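染めと織りの町、Clukgateの工房公開日に行ってきました 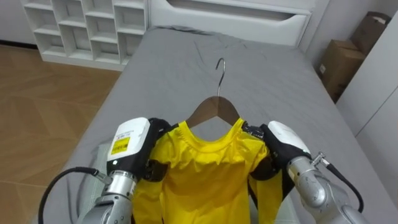
ベッドの上の黄色い長袖シャツ。木のハンガーにかけて。

前々から一度は行ってみたいと思っていた、Clukgateの工房公開日にようやく出かけてきました。ふだんは中に入れない染め場や織り場が、年に2回だけ見学できるのです。夏と12月とあって、寒がりの私は迷わず夏のほうにしました(暑いのも苦手なのですけれど、それはさておき)。

駅前からバスに揺られて、川沿いの停留所で降りると、もう糊を炊くような、なんとも懐かしい匂いがしてきます。子どものころ、祖母が浴衣に糊をつけていた台所を思い出しました。受付で入場料の360円を払うと、手描きの地図と、見学のしるしの短い毛糸を渡されます。これを手首に結んで歩くのですが、片手ではどうにも結べず、後ろに並んでいらした親子連れのお母さまに手伝っていただきました。ありがとうございました!

最初に入ったのはDrurkarという染め工房です。土間に大きな釜が据えてあって、そばに立つだけで汗が噴き出します。この日は玉ねぎの皮を煮出しているところでした。茶色い皮からどうして黄色が出るのか、何度説明を聞いても不思議な気持ちになります。みょうばんの下処理をしっかりしておくと色がぐっと明るくなり、鉄を使うとオリーブのような渋い色に転ぶのだそうです。職人さんが糸の束をすっと引き上げて、水の中でゆらゆらと泳がせる手つきがそれはきれいで、気がつけば次の見学の時間を過ぎておりました。

あわてて坂を上って、織り工房のStutanceへ。古い織機が奥まで並び、動き出すと床から足の裏にどんどんと響いてきます。隣の人の声も聞こえませんので、説明は紙を掲げて見せてくださいました。いま機にかかっている布の経糸は3,394本だそうで、途中で切れると、その1本を指先で探り当ててつなぐのだとか。ちょうど目の前で糸が切れて機械が止まり、職人さんがひょいと身をかがめたかと思うと、もう動き出していました。あの速さには見学の皆さんからため息がもれましたよ。

お昼は、工房のあいだにある市場、Mercadoの食堂でいただきました。豆のスープと丸いパン、それに酢漬けのきゅうり。パンは少し塩がきつめでしたが、汗をかいたあとにはちょうどよかったです。市場では端切れの量り売りもしていて、ここでずいぶん長居をしてしまいました。藍のもの、生成りのもの、縞のもの。迷いに迷って、6枚選んで包んでもらいました。巾着にしようか、それとも台所の布巾にしようか、まだ決めかねています。

午後は染め布の手入れの話を聞きました。草木で染めたものは日光に弱いので、干すときは裏返して陰干し、洗剤は中性のものを少なめに。それから、しまう前に一度ハンガーにかけて風を通しておくとよい、とのことでした。うちの箪笥には畳みっぱなしの服がたくさんありますから、耳の痛いお話でした。

これから行かれる方へ、少しだけ。染め場の床は濡れていますので、滑りにくい靴をおすすめします。織り工房は音が大きいため、小さなお子さんには耳あてがあると安心です(受付でも貸してくれます)。それと、帰りのバスは夕方になると本数がぐんと減ります。私は1本逃してしまい、停留所のベンチで、買ったばかりの端切れを膝に広げて眺めながら次を待ちました。

2021-08-28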